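tallmont-bench-budget

README for the planning files behind the Tallmont two-arm tabletop bench

Last edited 8/9/23

## What's in here

We're putting together a second bench at Tallmont, and this folder is how we're deciding what to buy for it. It has the parts list, the price sheet, the order plan and a pile of notes from running the first bench. If you're setting up something like it, please take whatever helps! The notes are probably the best part. They were written by the people who have to reach under the table when something comes unplugged.

Files:

- parts.csv - every line item we own or plan to own
- prices.csv - quotes as we got them, one row per quote, never overwritten
- plan.md - what gets ordered when, and what waits
- spares.csv - things we keep in the drawer
- notes/ - free text, uneven, worth a browse
- old/ - earlier plans, kept for comparison

Totals are not stored anywhere. Run the sum script on parts.csv and you'll get the current number. We used to type totals into plan.md by hand and they drifted within a week.

## The short version

The budget for the second bench is $3,552, not counting the arms themselves, which come out of a different pot. That has to cover the table, mounting plates, fingers, wrist cameras, cables, lights, blocks and spares. It's tight but it's doable, and I'm really happy with how far it stretches if you spend it in the right order.

The right order, for us, is table first, then mounts, then cameras, then everything else. Our first time through we bought the cameras first because they were the fun part. They sat in their boxes while we argued about table height.

## Table

Buy a table that is heavier than you think you need. Two arms moving at once will walk a light table across the floor, slowly, and you'll spend a morning wondering why your positions are off. Umine sent us a quote for a wood top with a steel frame and we liked it a lot. The wood is nice to work on, takes tape well and doesn't ring when a block gets dropped on it.

Leave money for tape. I know how that sounds. Marked regions on the tabletop get redone all the time, and cheap tape leaves a gummy edge that picks up dust. We went through three brands and settled on a matte black cloth one, listed in parts.csv under consumables.

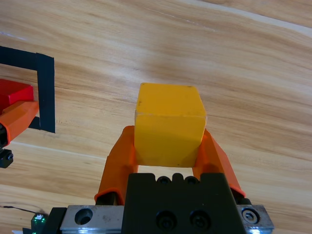
The other thing to settle early is the width. Both arms have to reach the shared middle part of the table comfortably, with room left over for an elbow to swing out. We mocked this up with cardboard before ordering anything, and I'd do that again in a heartbeat. The cardboard version is in notes/reach.txt along with the measurements, and it saved us from a top that would have been too deep.

## Fingers and mounts

Fingers are the line item people forget. Plan on wearing them out. We budget for 10 replacement fingers per bench up front and reorder when the drawer gets down to 2. A bright color is worth asking for if there's a choice. It makes them easy to pick out in camera footage, and easy to find on the floor.

The mounting plates are metal and we had them cut by Bellis. Their lead time was longer than the arms', so order plates the same day you order anything else. Ask for the hole pattern in writing and check it against the actual part with a ruler. Our first plate came back with one hole slightly off, and it was our drawing that was wrong.

Get the screws from one supplier, in one head style. Mixed heads mean two drivers on the bench at all times, and one of them will be missing.

## Cameras, cables and small boards

The wrist cameras are small and not very expensive, and the cables are where the money quietly goes. A cable that runs along a moving arm needs slack, a clip every so often, and a spare in the drawer. We've listed every cable by length in parts.csv. Please keep doing that. "Misc. cables" was a single row in the first budget and it came in at three times the estimate.

Any small circuit board that ends up sitting on the table should get a cover or a bracket. Add the bracket to the sheet when you add the board.

## Blocks and props

The cheapest part of the whole thing and the most fun to shop for! Plain painted wood blocks from a toy set are great. Solid colors, simple shapes, easy to replace. They scuff with use and that's fine for what we do. Buy two identical sets on the same day, since paint shades vary between batches, and put one away unopened.

We'd like to get to more than 1,000 recorded pick-and-place runs on the new bench before we spend anything on fancier props. If a task can be tried with a block, it gets tried with a block first.

## What we're holding off on

- Motorized table legs. Tempting, and the Viltby ones look lovely, but we set our height once and never touched it again.
- A second overhead light. We'll see how the room does in November when the afternoons get dark.
- A full enclosure. Price and floor space both say no for now.
- Extra gripper types. One kind, well stocked with spares, has been much easier to keep running.

## How to read prices.csv

Each row has a vendor, an item, a unit price, a shipping column and the day the quote arrived. Shipping is kept separate on purpose. On heavy items like the top it changed which vendor was cheaper. A blank in shipping means we haven't asked yet. A zero means it really was free.

The "sure" column is our own rating: y if we've bought it before at that price, m if it's a written quote, n if somebody looked at a web page. When you're adding up a plan, try it once with only the y and m rows. The gap between that and the full total tells you how much calling around is left.

## Adding to this

Send changes as small edits, one item per edit if you can. If you bought something and it was a mistake, please write it up in notes/ with the item name as the file name. Those are the most-read files in the folder.

Known gaps: no sales tax column, no estimate for electricity, and spares.csv is missing the drawer numbers.

Contact: Tallmont bench planning | © 2023 Tallmont | Back to top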